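Front desk trial, continued
May 9, 2025

Trorine's robot is in its second stretch of trials on the hotel check-in job, and Blackburn management wants it on the night desk by August. Farzana Wickramasinghe, who runs the desk rota, asked for the setup to go in this issue. 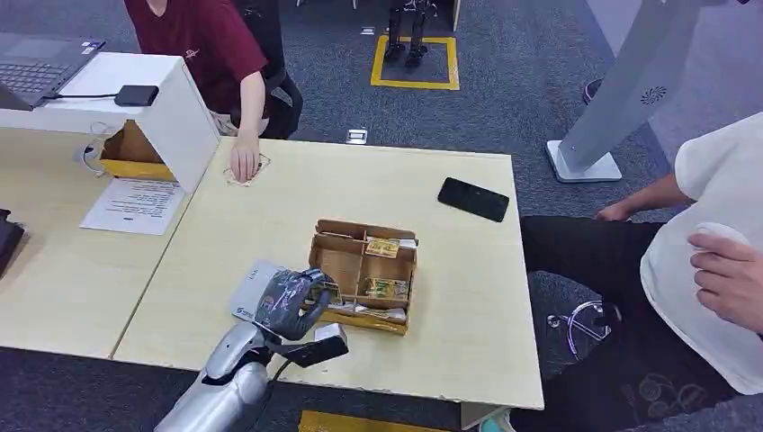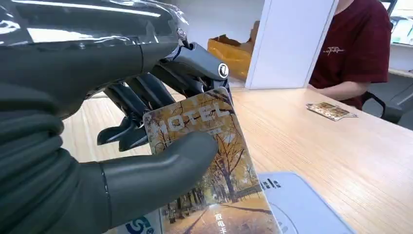

What the rota would lose is one clerk on each night shift, 6 people in all once leave is covered. Management calls this "freeing staff for guests." I have my doubts. A card with HOTEL printed across an autumn avenue, held between a thumb and four fingers, is the easy part of a check-in, and even there people were sitting right at the desk. The night clerks I spoke to say cards take up very little of their shift. The rest is lost bookings, noise complaints and guests who can't find the parking lot - work that is in no trial plan I have read. Whoever stays will do all of it alone, with a machine to watch as well.

The plan also promises 20 hours of retraining per person. It doesn't say who covers the desk in the meantime. Farzana is collecting written questions until the next rota meeting, and signed or unsigned is fine.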